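Bermont Marker Block Set: README

Contents of this folder

This folder holds the printable marker sheet, the block labels and the placement lists for the Bermont table set. The set is a group of white blocks that carry small square markers, plus one flat sheet with four larger markers laid out two by two. The sheet goes on the table and gives the reference for where everything else sits.

There are two label batches. The Sodthorpe batch has 200 labels and the Dadthorpe batch has 297. The Dadthorpe labels were printed later and have a slightly wider margin. Do not mix the two on one block. 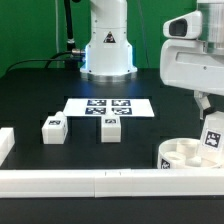

Jui-lin Chow

Printing the sheet

Print sheet.ps at full size on plain white paper. Turn off any "fit to page" setting. The markers are black and white only, so a color printer is not needed. Lay the sheet flat on a dark tabletop. Replace it when the corners start to curl. We have tried card stock and it was no better.

Blocks

The blocks are plain white and do not all have the same shape. Some have a raised knob, some a small tab at the top. Put the label on a flat face and press from the middle outward. A label that goes on crooked can be left alone if you record the angle in labels.txt. Old glue comes off with a damp cloth, but let the block dry overnight before putting on a new label.

Placement lists

placements.txt has 522 lines, one per layout. Each line gives a layout number, the block names and the position of each block measured from the upper left marker of the sheet. Distances are in millimeters. A dash means the block was left off the table.

Roughly 400 of the layouts were checked by hand with a ruler. The rest are marked U in the last column.

Known problems

Layouts from June use the old block names. The file names.txt matches old to new.

Two lines in the Hsueh section have the same layout number. Use the second one.

Changes

Oct 9, 2001: margins corrected in the Dadthorpe label file, names.txt added.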